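Pleller makes dock and loading bay equipment for warehouses, food plants and print shops. We build bumpers, wheel guides, edge barriers and lift gates, and we fit them with our own crews.

## How we started

Terence Treloar opened the first shop to repair dock levelers for trucking companies in the area. Most of the damage he was called out to fix came from trailers backing in off line, so he began welding wheel guides to order. The guides soon brought in more work than the repairs did. We still repair levelers, including makes we don't sell.

Fumiko Kubo joined as a draftsman and now runs the design office. She drew up the Dikumex range, our bolt-together barrier system, which replaced most of the one-off welded jobs. The current catalog lists 114 standard parts. Anything outside it is drawn and priced as a special.

## What we make

- **Dikumex** edge barriers and posts, in steel, painted or galvanized
- **Elleck** lift gates for mezzanines and raised docks, manual or powered
- Wheel guides and bumpers, cut to suit the bay
- Replacement parts for older Pleller gates

Posts ship with base plates drilled for four anchors. Heights over 300 cm are made to order and need a site drawing before we can quote.

## Our people and building

We have 40 employees across fabrication, paint, design and installation. Fabrication and paint share the ground floor. Design, sales and the training room are upstairs, along with the staff washrooms.

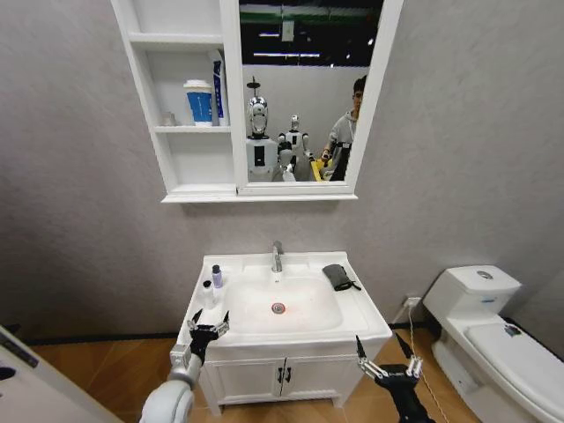
*Mirror cabinet with open shelves.*

Installation crews work from the same site and load out at 6 a.m. Each crew has a lead who signs off the anchors and hands over the paperwork when the job is finished.

## Working with us

Send us the bay width, the floor type and the heaviest vehicle you expect to use it. Photos of the existing dock help. For standard parts we quote from the list, and for specials the design office will call you first.

The shop closes for one week in September for maintenance. Parts orders placed that week ship when we reopen.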